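Self-collision checks firing on empty poses after switching to fisheye head camera (sim)

Forum: Motion Planning and Simulation
Started by petholm_dev, December 18, 2022

petholm_dev wrote:
Hello all. I work on a two-armed robot in simulation and I have a problem with the planner which I cannot explain well to myself. I hope someone recognizes it.

The task is door opening in a home model we call Fokiddale. The robot has to come down the hallway, find the lever, put the gripper on it and pull. With the old narrow head camera it worked in most runs. Two weeks ago I changed to a wide fisheye model, for the reason that the hands left the image too often near the handle.
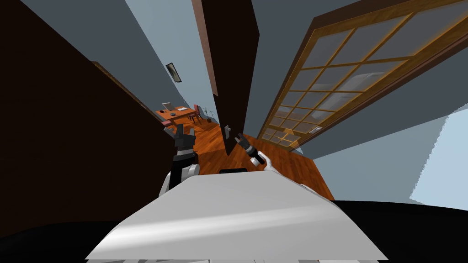

The self filter is supposed to remove the torso and both arms from the depth cloud before the cloud goes to the collision map. With the old camera I had maybe ten stray points per cycle. Now I have more than 2,000, and most of them lie along the curved edge of the torso plate. The planner then believes there is an obstacle attached to my own chest and it refuses every start state. The padding on the filter is 17 mm. If I make it 60 mm the start state is accepted, but the handle disappears also when the gripper comes close to it.

Is there a better way than padding?

gravelroad wrote:
Check your projection before you touch padding. Most self filters assume a pinhole camera. If you feed them a fisheye depth image they will be fine in the centre and wrong at the rim, and your torso is in the worst possible spot for that.

petholm_dev wrote:
Thank you. I looked and you are right about the filter, it reads only the pinhole matrix and ignores the distortion values. But the cloud itself is made by the simulator, in 3D, and when I colour it the walls are straight. So I thought the filter does not need the lens at all?

gravelroad wrote:
Depends on which filter. If it masks in image space it needs the lens. If it tests points against the meshes it doesn't. Which one are you running?

petholm_dev wrote:
The Kwon filter, in image space. It was the faster one.

Wayne Perron wrote:
I will disagree a little with gravelroad. Fixing the lens model is correct but I doubt it is the whole story. We had something similar in Flivo and the cause was time. The camera published at one rate, joint states at another, and the mask was drawn with arm poses 200 ms old. Compare stamps first, it takes five minutes.

gravelroad wrote:
Wayne, the torso doesn't move relative to a head camera unless the neck is moving. Old joint states can't put points on the chest plate. They would put them on the forearms.

Wayne Perron wrote:
Fair, if the neck is fixed. He hasn't said it is.

petholm_dev wrote:
The neck is tilting during the approach. I am sorry, I should have written this in the first post. I froze it now and repeated the same start pose. The stray points on the forearms are nearly gone, but the torso edge is the same as before.

gravelroad wrote:
So you have both bugs. Draw the mask with the real lens model, and interpolate the joint states to the image stamp.

mesh_and_bones wrote:
Or drop the image mask and test against the meshes. Yes it's slower. A collision map for a door doesn't need to be updated at camera rate anyway. I would sooner have a slow filter I trust than keep two camera models in agreement forever.

gravelroad wrote:
It does when the door is swinging toward the wrist.

mesh_and_bones wrote:
Then exclude the door from the map and treat it as an attached object once you've grasped the lever. That's how I'd plan it in any case.

petholm_dev wrote:
I tried the lens fix this evening. I render the mask with the same fisheye camera as the depth, and the padding is back at 17 mm. The torso edge is clean and the planner accepts the start state. The interpolation I have not done yet, so the neck stays frozen. For the attached door I need to read more, my scene has the door as one link with the handle and I am not sure the planner likes that.

Wayne Perron wrote:
Split the handle into its own link. Allow contact between fingers and handle only, and leave the slab as a normal obstacle until the latch is released. Post the planner log if it complains.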